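Notes from the robot club, new term

22/01/2023

I had every intention of writing a little something after each meeting this year, and you can see how well that went. Those of you who have been reading since the old site know that I start every January with a promise and a fresh notebook. Well, the notebook is already half full, so at least there is plenty to catch up on!

For anyone new, I help out with the robotics club at our community college. We call ourselves the Clomer club, after the street the building is on, and we meet in room 102 because it has the good tables and a sink for coffee cups. There are 13 students this term, which is more than we have ever had, and they come from all over the place. A couple of them are studying nursing, one does welding, and one signed up thinking it was a chess club and liked it enough to stay.

Our big project this year is called Sirko. If you remember last year's project, Milero, that was the little cart that followed tape on the floor, and it was a sweet thing, but by the end the students were a bit tired of tape. They wanted to pick things up. So Sirko is all about picking things up and putting them down again, with a gripper that you hold in your hand. You do the job yourself, over and over, and the camera on the gripper records it, and later on the students use those recordings to teach an arm to do the same.

I will admit I thought the holding-it-yourself part would be the easy part. My goodness, no. The first evening I tried it I came at everything much too fast, the way you would grab your keys on the way out the door, and one of the students very kindly told me that my recordings were not going to be much help to anyone. You have to slow down. You have to open the fingers before you get there, come in straight, and close them like you mean it. I have been practicing at home with a pair of kitchen tongs and a box of tea, and I think I am getting better, though my tea boxes are not what they were.

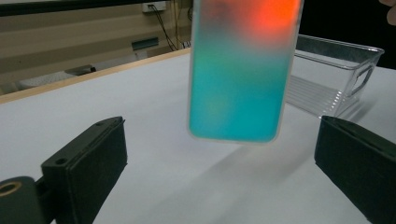 Phones have turned out to be a favorite subject, mostly for the simple reason that every student carries one and is willing to see it used for science (within limits). They are harder than you would think. A phone is flat and smooth and there is not much to get hold of when it is lying down, so the group has been arguing about whether to work on upright handovers first or go straight to the tabletop. The handover people are winning at the moment. I stay out of it and refill the coffee.

The other long discussion has been about the fingers. We had a hard plain set to begin with and now we are comparing different surfaces, and there is a whole page in the club notebook of opinions on grip, some of them underlined twice. One student would like to try bicycle inner tube. Another has strong feelings about shelf liner. I brought in a bit of rubber matting from my own kitchen drawer, and it has been placed politely in the "maybe" pile.

The target for this term is 201 good recordings, and good is the important word there. If the fingers bump something on the way in, or somebody stops to answer a question halfway through, it goes in a separate folder. I used to feel bad about that folder. The students don't at all — they go through it together at the start of the next meeting and have a fine old time working out what went sideways, and I believe they learn as much from it as from the tidy ones.

We are aiming for the Meledlow student showcase in May. Each club gets a table and a short slot to demonstrate, and we have put our names down for 2 slots, one for the hand-held gripper so visitors can have a go, and one for the arm, if the arm is ready. I say if. The arm has its own ideas about things, and its elbow joint has been making a noise I don't care for.

In the meantime I have been asked to bring lemon bars to the next meeting, and somebody has already suggested we try the gripper on them. I am bringing extra napkins.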